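Filed under: Shop Notes > Batteries & Charging

2025-03-06

Jendow tester against the carbon pile, second go. Batteries are the six that came off the Festgate delivery vans, all of them marked REPLACE by the Jendow unit on their own lot. Festgate wants to know whether to buy the tester for every depot. Man-lok wants to know whether we should buy one. I want to know what it's measuring before I have an opinion about either.
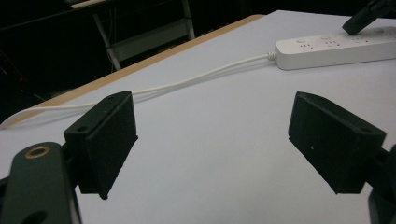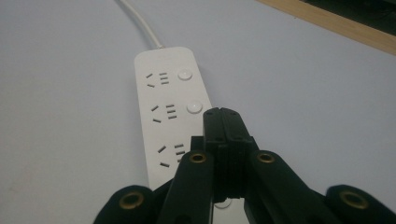
Starting position, so that anyone reading later can discount for it: I don't believe the sales sheet. It says the tester "predicts failure before the driver notices." It doesn't say how long before, or out of how many, or what counts as failure. A tester that says REPLACE to every battery it meets would also predict failure before the driver notices. Yung-ching thinks I'm being unfair and that a conductance tester is a conductance tester. Could be. The old one we have is a conductance tester too, and we all learned to ignore it when it's cold out.

What went wrong the first time we tried this: we tested the batteries as they came off the truck. Some had been sitting in Festgate's cage, some had been pulled that morning, and no one had charged any of them. A low battery reads as a bad battery on most of these things. The Jendow is supposed to tell the difference and put up CHARGE AND RETEST, and on that first go it never did. Either every one of them was truly bad or the message doesn't come up as often as the booklet implies. I threw out those readings. Dela kept the sheet in the back of this book, which is fine, but please don't copy from it.

Procedure this time. Full charge on the bench charger, one battery at a time, until the charger drops to maintain by itself. No stopping it early to free up the charger (this means you, Kuo-hua). Then headlamp bulb across the posts to knock off the surface charge, then leave it overnight with nothing connected. In the morning, open circuit voltage with the good meter, then the Jendow, then the carbon pile at half the cold cranking rating off the label, then a look at the voltage before the load comes off. Jendow before load, always. Load testing warms things up and moves charge around, and I don't want somebody saying later that we softened them up.

Posts wire-brushed to clean lead. Lead adapters on the ones with side terminals, not steel bolts. I mention it on account of Wing-sze finding that the Jendow changes its mind when you clip to a steel bolt. Same battery, same charge, clip on bolt: REPLACE. Clip on lead: GOOD, RECHARGE. This is in the booklet, to be fair, in a gray box near the end. I'd bet money that whoever was walking down the line of vans at Festgate did not get as far as the gray box. They also tested with the battery still in the van and all the cables on, which the booklet says is allowed.

Result, and I had Dela repeat the load test on each without telling her what I'd written down:

Three failed the load test. No argument there. Voltage sagged right away and kept sagging. One of them was bubbling hard in one cell and we stopped early. The Jendow said REPLACE on all three, before load, so it gets full credit for those.

Three passed the load test and held. Of these the Jendow now says GOOD on two and REPLACE on the other. The two it changed its mind about are the ones with side terminals, so see gray box. The holdout is a top post battery, clean, decent label date, sits at a normal resting voltage, and pulled a van's worth of load without complaint. Jendow hates it. Tried it again after lunch with the clips swapped around on the posts, still hates it.

So is the tester wrong or is the load test too crude? I don't know, and I'd like it if we didn't write "false alarm" in anything that goes to Festgate. A carbon pile tells you the battery can do one hard pull at shop temperature. It doesn't tell you what it will do in January with a van full of packages and a heated seat on. The Jendow may be seeing plate area going away that the pile can't see yet. That's exactly what it claims to see. It's also exactly what a salesman would say about any reading he couldn't explain, and I notice there is no way for us to catch him out on it in one afternoon.

What would settle it: put the holdout back into service and see. Man-lok offered his truck. I said no to that, he parks at the far end of nowhere and we'll be the ones to go and get him. Kuo-hua's suggestion is better. Put it in the yard van, which gets started all day long in every kind of weather, and keep it there until June. Load test every time the van is in for anything. If it dies, the Jendow was right and I'll say so in this book, in ink. If it's still cranking in June, that's one battery, and one battery isn't much, and I'll say that too.

Temperature. The Jendow has a sensor on the front and asks you to point it at the battery. Pointed it at the case, then at the post, then at the wall by the compressor. Got about five degrees of spread between case and wall, and the verdict on a borderline battery did move one step when I used the wall. Not a surprise. But think about how it'll be used. Somebody in gloves is going to point it wherever it happens to be pointing. Our old tester just asks "above or below freezing?" which is dumb, but hard to get wrong.

Rating entry. You have to type in the cold cranking number, and pick the standard it's rated to, and pick the type. Wing-sze put one of the AGMs in as flooded on purpose and got a cheerful GOOD on a battery we know is tired. Other direction, entered a flooded as AGM: REPLACE. I'd call this the biggest hole by a mile. Labels on the Festgate vans face the firewall, half of them. If you can't read it you guess, and if you guess high the tester fails a healthy battery. Somebody sells a new one. I'm not accusing anyone. I do note that the depot where most of these came from buys its batteries from the same outfit that lent it the tester.

Prokopenko charger. Separate matter but I'll put it down while I'm here. The rep left one for us to try with the "recovery" mode, and Yung-ching ran the worst of the failed ones through it overnight. It now rests at a nicer voltage. It fails the load test the same way it did before, maybe a hair slower, within what I'd expect from reading the meter at a slightly different moment. The charger's display says RECOVERED. I would like somebody at Prokopenko to explain what it recovered. Yung-ching is going to give it a second night, which is harmless provided the fan is on and it isn't next to the grinder. I don't expect anything and neither should Festgate. Do not put that battery on the good shelf, whatever the display says. It has red tape on it.

Things I'm less sure of than I sound:

The carbon pile itself was last checked against a known shunt when Clururgate serviced it, and I can't find the slip. If its ammeter reads high, we're underloading and passing batteries that should fail. Man-lok to call Clururgate and ask. If they don't have the slip either, we check it ourselves against the clamp meter before anything goes out the door.

Shop temperature overnight wasn't logged. The heater was on a timer and somebody had moved the timer.

I read the voltage by eye off a needle that was moving. Dela's repeats agree with mine on pass and fail for every battery, but not to the last tenth, and she reads a touch lower than I do. Next time use the meter with min hold.

We only have batteries the Jendow condemned. Festgate sent us no GOODs. This bothers me more than anything else on the page. We can say something about how often REPLACE is wrong, on a tiny pile. We can say nothing whatever about how often GOOD is wrong, and that's the one that strands a driver. Asked Festgate for a few that passed. The answer was that those are in the vans, being used. Fair enough. Asked if we could come out to the lot early one morning and test them in place. Waiting to hear.

For the Festgate letter, Dela is drafting. My requests: say which batteries were tested and in what condition. Say the terminal adapters matter and that the type and rating have to be entered right, with the page in the booklet. Leave out any percentage. Man-lok wants a buy or don't buy line at the bottom and I'd sooner leave it open, but if there has to be one, make it "charge first, retest with lead adapters, load test anything still marked REPLACE." That costs them a morning per depot and no new tester.

Added later, same day: Kuo-hua put the holdout in the yard van. Started fine. Hold-down bracket is too tall for this case, so it's shimmed with a piece of rubber mat for now. Proper bracket on order. Ground cable had green fuzz under the heat shrink, cut back and new end crimped on. Load reading before install is written on masking tape on the case, and also here in case the tape falls off: passed, same as this morning. Wing-sze has the Jendow at the front counter if anybody wants to try it on their own car. Write down what you typed in.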